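Screen time limits and the school messaging app: what are you all using?

Parents' Tech Board > Phones and Accounts > Teens

kkakakhel
18 June 2024
My daughter is 14 and asked to come off group chats for a while. Her idea. The problem is that her form group posts homework changes in a Vimon group, so deleting the account means missing those. Is there a way to keep one group and silence everything else? The app has a "pause" setting but I can't find what it does to existing groups.

ehsan_t
Pause hides your profile and stops notifications. You stay a member of every group. Messages sent while you are paused are held for 32 days, then dropped. If she pauses for longer than that she comes back to gaps.

kkakakhel
So paused means she sees nothing at all, including the homework group?

ehsan_t
Correct. Pause is all or nothing. For one group only you need to mute the rest individually, or archive them with "keep archived" switched on. Without that switch an archived chat returns to the main list at the next message.

Zarmeena K
I'd question whether muting counts as a break. My son muted 52 chats in March and then opened each of them by hand every evening. The notifications were off and the habit stayed. What worked for us was logging out on the phone and leaving the account signed in on the family laptop only.

ehsan_t
The laptop client signs itself out if the phone has not been connected for 6 days. Log in on the phone once a week and you will already be too late.

Zarmeena K
It doesn't on ours. Which version? We are on the browser client, not the installed one.

ehsan_t
Installed one. The browser client may follow a different rule, I haven't tested it.

consuelo_r
Separate point. The school should not be relying on a chat app whose minimum age half the year group ignored when they signed up. Ask the form tutor to put homework changes on the school's own page. Ours moved to Beris last year after parents wrote in. Email digest at four o'clock, no account needed for the child.

Zarmeena K
Agree in principle, but that takes a term to arrange and the OP wants something for this week.

consuelo_r
Then ask another parent to forward the homework posts. Costs nothing.

Amna Swati
What we did, in order. All done on the phone itself, no extra software.

1. Export any chats she wants to keep. Group settings, Export, without media. With media the file fails above 50 files and gives no error message.

2. Leave the groups she doesn't want. Do this before changing the profile, otherwise the leaving notice shows the old name to some members and the new one to others.

3. Archive the one-to-one chats and switch on "keep archived".

4. Agree where the phone lives after school. Ours goes on the shelf in the workroom with the sound on, so calls still get through.
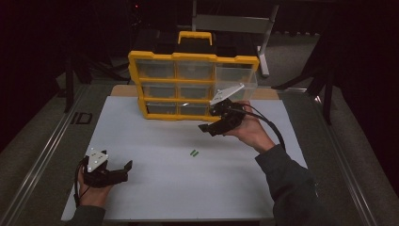
5. Turn off "suggested contacts". It is under Privacy, not under Notifications, and it resets after every major update.

6. Set the homework group to notify for tutor posts only, if the tutor is an admin. Members' replies then arrive silently.

kkakakhel
Step 6 is what I was after. I can see the option but it is greyed out.

Amna Swati
The group owner has to enable announcements first. Ask whoever set it up.

ehsan_t
Disagree with step 2. Leaving is visible to the whole group and for a 14 year old that is a statement. Archiving does the same job quietly.

Amna Swati
Mine wanted them to know. Ask her which she prefers.

kkakakhel
Asked. She wants to archive. Message sent to the tutor about announcements, will post what he says.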